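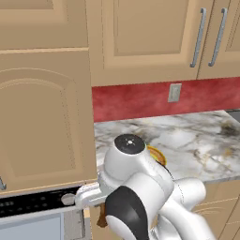 The Knob Is the Easy Part

I've worked in the test kitchen at Schouten for a good long while, and until September my job was pretty simple to explain at parties. We get an oven or a dishwasher in, we cook and wash with it the way a family would, and we write down what drives us nuts. Then came Prullusik, which is our name for the robot arm program (don't ask me who picked it, I voted for something with fewer u's).

Most of Prullusik lives in a simulated kitchen. There's a marble countertop, a red backsplash, tan cabinets with those arched panels my aunt would have loved, and a white arm that reaches for a round gray knob on a black control panel. It practices in there all night long. I go home, I eat dinner, I watch my shows, and the arm is still at it! Once it's good enough on the screen, the real one gets a turn on a real appliance in our lab.

So, am I worried about my job? Sure, a little. I'd be silly not to be. But what bugs me more is how the talk in our building has gone, because it's all about hours. Management says the arm frees up 59 hours a month. Great! Freed up for what? Those hours had stuff in them. Turning a knob 200 times is boring, I won't pretend otherwise, but it's also when I noticed that the Tinton range had a click you could feel before you could hear it, and that your hand gets too warm if you leave the front burner going. I didn't have a box on my form for either of those. I just had a bored brain and a hand on the thing.

Maricica Pană, who sits across from me, sees it the other way and she's no fool. Her wrists hurt for years. She did the whole Katotia door test by hand, 436 openings in one shift, and went home with an ice pack. She'd give the arm every repetitive test we've got and never look back. I can't argue with an ice pack. If a machine can take the part of the job that hurts people, it should take it, tomorrow, and I'll hold the door open.

Where I dig in is on who decides which part that is. The people who built our practice kitchen are smart and perfectly nice, and they asked us for knob heights and handle sizes and so on. They didn't ask what we do while we're turning the knob. I think that's the question! Four of us do this work, and you could fit us all around one table with a box of donuts and have an answer by lunch.

My own list would go something like this. Give the arm the door slams and the endless dial turns. Leave us the first day with any new appliance, start to finish, no shortcuts. And train us to set up the practice runs ourselves, on paid time, with the pay bump that goes with it. Right now I file a request and wait until somebody upstairs gets to it, and I've spent more than one afternoon wiping down a stove that was already clean.

I've asked for that training twice now. My third request goes in this week, and Maricica says she'll sign it too.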